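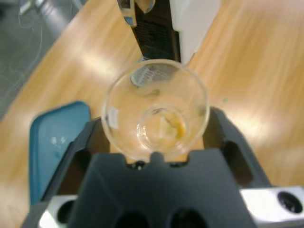

## 1/11

Thread on dyeing yarn with onion skins. I've been at it since October and I finally have enough for a sweater. Posting my notes in one place so I can stop digging through old messages when people ask.

## 2/11

The yarn is Islow, a plain undyed wool. Nine skeins. The sweater is the Cropper pullover, which calls for 1,176 yards in my size. I bought one skein more than I needed and I've already used it for testing.

## 3/11

Save yellow onion skins only. Red ones give a different color, more of a dull green on my wool, and they'll muddy a yellow batch. Keep them in a paper bag. The plastic bag I started with got moldy and I threw the whole thing out.

## 4/11

You need more skins than you think. I go by weight, half as much dry skin as yarn. My own cooking wasn't going to cover it, so I asked at the Kakier produce stand and they let me clean out the bottom of the onion bin.

## 5/11

Wash the wool first. Lukewarm water, a little Asska wool soap, let it sit overnight. Don't rub it. I skipped this on the test skein and got pale patches where the spinning oil was still in there.

## 6/11

Then alum. Dissolve it in hot water before it goes in the pot. Wool in, bring the heat up slowly, hold it just under a simmer for an hour, and let it cool in the pot. I use a pot that never goes back to the kitchen, and I keep the window open.

## 7/11

Simmer the skins separately for an hour and strain them out. I left them in once. They stuck to everything and I was still picking bits out of the yarn a week later. 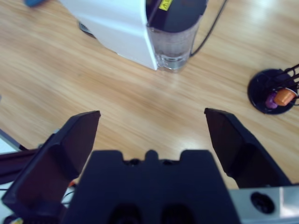 Senad Milošević asked if alum is really necessary, because his grandmother only used skins and water and her socks stayed orange for years.

## 8/11

Fair question. Onion skins have tannin in them, so you do get color without alum. Mine came out tan and faded on the windowsill. The alum skeins next to it didn't change much. Her water may have had iron or something else in it. I can't say.

## 9/11

Dye all the skeins for one sweater together if your pot is big enough. Mine isn't, so I did three batches and they don't match. The last one is darker. The fix is to alternate two balls every couple of rows. It's a pain but the stripes disappear.

## 10/11

Rinsing takes a while. Let the yarn cool all the way down first, then use water at the same temperature as the wool. Going from hot to cold is how I felted a hat's worth of yarn last winter. Hang it in the shade to dry.

## 11/11

Someone wanted the color written down. Dry, it's a deep gold, a bit browner than mustard. I have 33 grams of the tan test yarn left and it's going into the cuffs. Body is on the needles now, I'm a few inches past the ribbing. Next pot is black walnut if I can find hulls that aren't full of worms.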